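Why does my policy fold towels fine but fall apart on jeans? (handheld gripper demos)

Asked by Lilla Bárány

Hi everyone, first time asking something here, though I've been reading the imitation learning board most evenings this winter and it has saved me more than once.

I've been training a two-armed policy for laundry folding from handheld gripper demonstrations, one gripper in each hand, a wrist-view camera on each. I started with hand towels because everybody told me to, collected 700 demos, and the policy is lovely on them. It picks two corners, brings them over, smooths, done. I was so pleased that I went straight on to jeans and collected another 700 in the same room at home, with the same grippers and the same settings. On towels I get 62 percent full success on a towel it has never seen. On jeans it's hopeless. The arms go to the waist, hover, close on nothing (or on the top layer only, so the front of the jeans peels up and the back stays put) and then the whole thing drifts.

What it looks like from the right-hand gripper, at the stage where things usually go wrong:
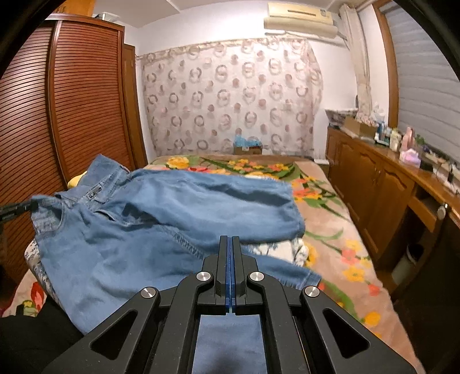 Right-hand view during a jeans demo, left gripper at the near corner of the waistband.

Training loss looks the same for both sets, which is what confuses me. I'm using diffusion with action chunks, two frames of history, relative poses. Is this a matter of needing more data, say 2000 demos? Or is denim simply different enough that I should be changing the method? I have a Teoh arm pair and can't easily swap the hardware before December.

Thank you so much in advance, and sorry for the long post!

Answer by Béla Virág (accepted)

Welcome, and don't apologize, a long post with the numbers in it is so much nicer to answer than a short one without them.

I went through nearly the same thing with work pants, so let me tell you what I'd check, in the order I wish I'd checked it.

First, look at your own hands. With a towel there is more or less one way to do the job, and after twenty or thirty demos you do it the same way every time without thinking. With jeans you have choices. Some days you take the waistband first, some days you straighten a leg first, and if a flap of the waist is standing up you may push it down or grab it and go. Diffusion copes with several ways of doing a thing much better than plain regression does, but when the choice depends on something the camera can't see, or on something you did six seconds ago, two frames of history won't help it. Hovering over the waist is what I'd expect from a policy that keeps changing its mind between chunks. Pick one order and write it on a card. Mine says near waist corner, far waist corner, fold leg onto leg, then hems up to waist. Re-record a small set that way before you even think of 2000.

Second, the layers. In your picture the near corner of the waistband is open and the paler inside is showing, and the other gripper is right there at it. For a person it's easy to feel whether you've got both layers. The policy only has what it sees, and from the right-hand view a one-layer pinch and a two-layer pinch look terribly alike. I started doing the pinch slowly, coming in with the fingers parallel to the bed, then lifting the corner a little and holding it still for a moment before carrying on. That short pause gives the model some frames where the result of the grasp is visible. I also recorded a batch of deliberate recoveries, where I began with a bad one-layer pinch, let go, and took it again. Those did more for me than anything else I collected.

Third, a smaller thing. You have a big flowered blanket under the jeans and some patterned white fabric bunched up between the legs. If your towels were done on a plain surface, that's one more difference between the two sets, and I'd want to rule it out. I wouldn't tidy everything away forever, because you do want variety in the end, only vary it on purpose.

As for the loss, it tells you how well the actions are matched on average, and the average is mostly free motion. Score the grasps separately. Replay held-out demos and measure the error only in the half second before the fingers close. I'd bet the two sets stop looking the same.

Do write back when you've tried it, I'd love to know!

Answer by Kálmán Sipos

More data. We had the same problem with the Kikier pair and it went away when we added more.

Answer by Līga Pētersons

Agree with Béla about the order card. One thing to add: check the time offset between your left and right grippers. On towels both hands move together and a small lag hardly shows. With jeans one hand often holds while the other moves, and my lag was enough that the holding hand let go early. Clap the two grippers' fingers shut together at the start of each session and line up the frames from that.

Comment from Lilla Bárány

Thank you both, I've made the card and it's taped to the wall. Līga, I did the clap test and the left one is three frames behind, so that's tonight's job.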